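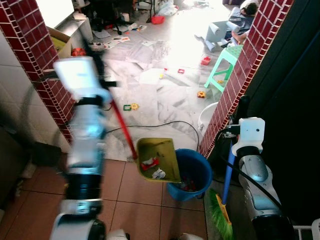

The tasting room at Kosten opens for the season on Monday, 12th April, and the first pours will be the new whites and last year's rosé. Hours are noon to six, closed Tuesdays. We kept the brown square tiles on the floor, which a few of you had asked about, and the dark red tile on the pillars stays too. The bar is longer than it was and there is finally a shelf for bags.

The white most people will want to try is the Ergate. It comes from the upper block, was picked early and saw no oak at all. It smells of green apple and a little fennel, and it finishes dry. Horațiu Căpraru made 363 cases. Last year's was gone by July, and club members get first call on this one through the end of the month.

The rosé is darker than the last two. Horațiu left it on the skins for 20 hours, and it has more strawberry and a bit of grip. Try it with grilled sausage or anything with paprika.
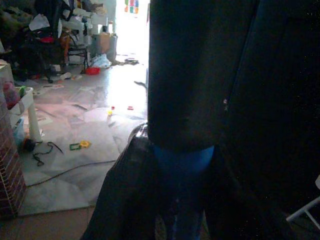 Do I need to be a club member to buy the Ergate?

Anyone can buy it once the members' period ends, with a limit of six bottles per person. If you are on the mailing list you will get a note the day it opens up.

Lurdes Serrano has put together a short list of reds from the library for the opening weeks. There are two older vintages of the Mendes blend, mostly Syrah with some Carignan, and both are drinking well now. The older one throws a lot of sediment. Stand it up the night before and pour slowly. She prefers the younger of the two and says it still has a few years in it. 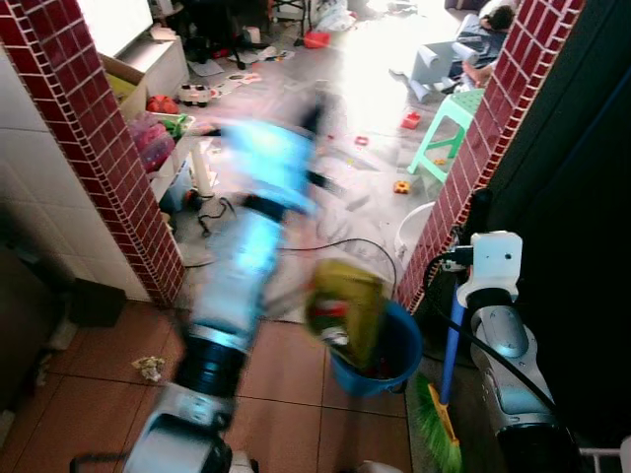 She is also pouring the Drernitz, our one sweet wine, in half bottles only. We bottled 200 of them. It tastes of dried apricot and orange peel and should be served cold, though not straight out of the freezer as one of us did at Christmas.

Tastings cost 10 dollars for five wines, and the fee comes off any purchase of two bottles or more. Groups larger than eight should call ahead. Dogs are fine on the patio.
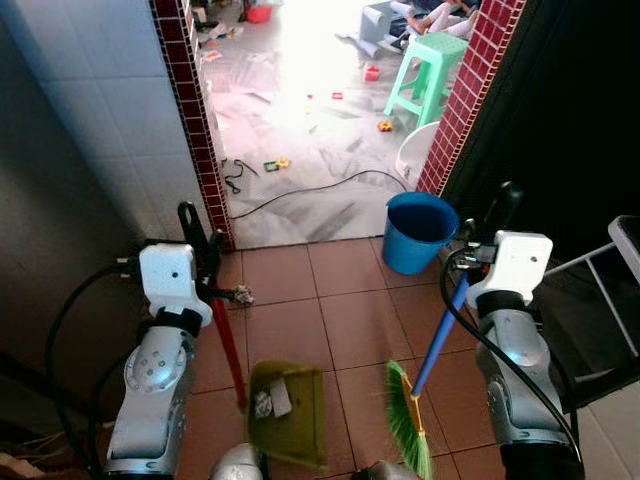

Spring club shipments go out the week after we open. If your address or card has changed, please tell us before then. Pickup members can collect their boxes at the bar any day we are open, and boxes will be held until the end of July.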